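How Does a Flat Sheet of Cardboard Turn Into a Box?
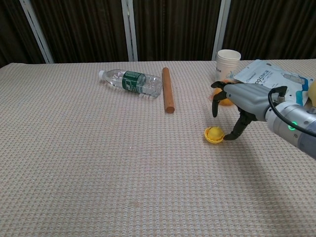
Go find a cereal box. I'll wait! Now open up the ends, find the long strip where it's glued along the side, and gently peel that apart (ask first if there's still cereal in it). Lay the whole thing down and you'll see that your box is one single flat piece of cardboard with some funny flaps sticking out.

My name is Peiyu Gu, and I work at a box shop called Fellberg. We make boxes for tea, crayons, puzzles, soap and once for a very fancy kind of birdseed. Kids who visit always ask me the same thing: how do you cut out such a weird shape? Do you use scissors?

I'd be terrible at my job if I used scissors. We use something called a die.

What's a die?

Think of a cookie cutter. You push it into the dough and you get a star, and the next one is the same star, and so is the next. A die is a cookie cutter for cardboard. Ours are made from a thick flat board with thin strips of steel standing up out of it. Somebody bends each strip to follow the outline of the box, then taps it into a narrow slot in the board.

Some of those strips are sharp, and they do the cutting. Others have a rounded top. Those ones don't cut at all! They press a dent into the cardboard, and that dent is called a crease.

Why bother with a crease?

Try this. Take a piece of stiff cardboard and just fold it in half. It probably bent in a wobbly line, and maybe the outside cracked a little. Now take another piece, hold a ruler on it, and run the wrong end of a spoon along the ruler a few times, pressing pretty hard. Fold it there. Much better, right?

Cardboard is made of tiny fibers, all squashed together in layers. When you fold it, the fibers on the outside of the bend have to stretch, and they really don't like stretching. A crease loosens the layers along one line, so they can slide a bit and bulge toward the inside. The outside doesn't have to stretch so much, and the fold goes exactly where you want it.

What about the tear-off parts?

You know the dotted line on a tissue box, the one you punch through to get at the tissues? That's a perforation. The steel strip for that has little gaps in its edge, like a comb, so it goes cut, skip, cut, skip, all the way along. The skipped bits hold everything together until you pull.

Getting those right is fussy work. If the skips are too big, the cardboard rips off in some other direction and you get mad at your tissues. If they're too small, the box can pop open in the truck. We made a puzzle box for a company called Tang, and I tested 40 of them by hand before the tear strip felt right. My thumbs were sore until dinner!

The big machine

Our machine is named Potach, and it's louder than a school cafeteria. Little rubber suckers pick up the top sheet from the pile. Grippers grab its front edge and pull it under the die, two heavy plates squeeze together, and then off the sheet goes to the next stop. It does that 60 times every minute, and it's an old machine — the newer ones go much faster.

After the squeeze comes my favorite part. All the scraps between the boxes get poked out by a set of pins, and they rain down into a bin underneath. The scraps go back to a paper mill and get mashed into pulp. One busy morning in February we filled the bin so fast that it overflowed, and I had cardboard confetti in my shoes.

Then the flat boxes go to a gluer called the Prumum, which folds them along the creases and sticks the side seam. They leave the shop still flat, because 466 flat boxes fit on a shelf where you could only squeeze in a few puffed-up ones.

Make your own

Draw around the cereal box you opened up, on another piece of cardboard. Crease all the fold lines with your ruler and spoon before you cut anything — it's a lot easier that way. Then cut the outline, fold it up and glue the side strip. Hold it with clothespins while it dries.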